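Home | Galleries | Pantry | Swaps | Contact
Print this page | E-mail this page

Spice Rack Sort-Out

I've been meaning to do something about my spices for ages, and in July I finally bought one of those clear racks from Pluketti (90 dollars for 2 of them, which I'm told is a bit steep, but I love them!). I reckon I own 1,000 jars, or it feels that way when I'm hunting for the cumin. Click over to the Drultcombe gallery if you want to see drawers instead.

1. One in, plenty to go

A little black-capped jar leaning in the left compartment, with the rest of the gang lying down the right-hand side. I'm fond of the big cylinder with the white granules in it, and the green label with the gold cap is a lovely colour next to all that red and orange.

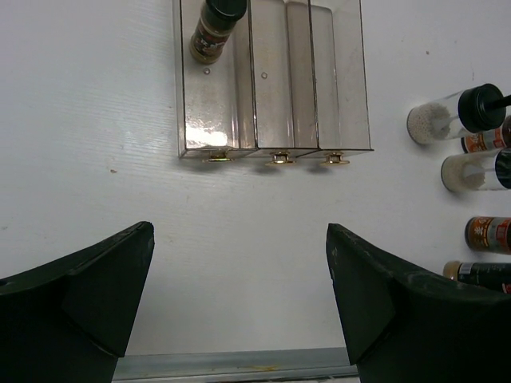 2. Three in a row

The compartments side by side, tilted back a touch so you can read your labels, with a small brown-capped jar just above the left one. Don't you love those wee gold-coloured bits along the front? 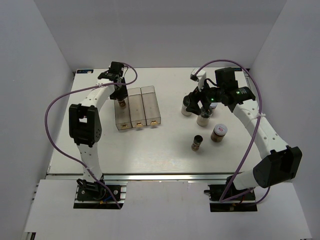 Vusside Home Organisers' Club – Pantry Group

Got a rack of your own? Send your pictures in and we'll add them to the gallery. Jars, tins, whatever you've got!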